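Last updated: August

Filed under: Kitchen > Small appliances > Cleaning

Cleaning a small white microwave

A plain white microwave shows everything, and the parts that get missed are nearly always the same ones. The method below takes a quarter of an hour and uses nothing stronger than washing-up liquid, bicarbonate of soda and a lemon.

Switch off at the wall before you wipe anything. If the oven has just been used, leave the door open for a few minutes first.

Loosening the worst of it

Half fill a microwave-safe bowl with water, add two slices of lemon and stand a wooden spoon in it so the water does not boil over suddenly. Plug back in and heat for three minutes at 800 watts, or four if yours is a weaker model. Keep the door shut for another five minutes. The steam softens dried sauce and most of it will then come off with a damp cloth. Lift the bowl out with oven gloves.

Edges and ledges

Flat surfaces are easy. Dirt collects where two parts meet: round a rim, along a ledge, in the seam of the door. Crumbs get pushed there by the cloth, mix with a little grease and turn into a dark line. Fluff and hairs stick to it too. Pick out loose bits with a dry pastry brush before you bring water anywhere near, otherwise you are only spreading them.

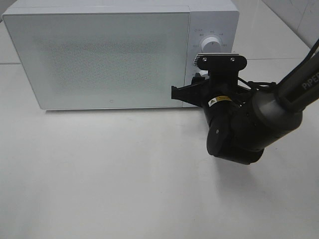
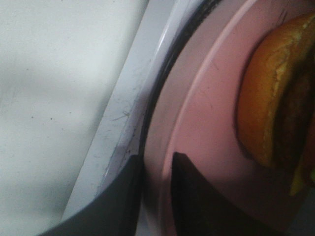
First picture: the door and control knob. Second picture: grime and a stray fibre along the white ledge, beside a pink plate.

For a line of old grime, mix bicarbonate with a few drops of water to a thick paste. Put it on with a cotton bud, leave it for ten minutes and wipe off with a warm cloth. A wooden cocktail stick wrapped in a thin rag will get into tight corners. Do not use a knife or a scouring pad on painted parts.

Door and knob

Spray the cloth, never the oven. Wipe the door window from top to bottom and dry it straight away. Go round the knob with a barely damp cotton bud, and be gentle with printed settings, as cream cleaners can rub them off. Shahnaz Siddiqui wrote in to say that an old soft toothbrush works well round the base of the knob, and we agree.

Plates

Check the underneath of a plate before it goes in. Crumbs carried in on the bottom end up on the turntable. Fine scratches on a coloured plate can hold stains, and a soak in warm water with a spoonful of bicarbonate will lift most of them.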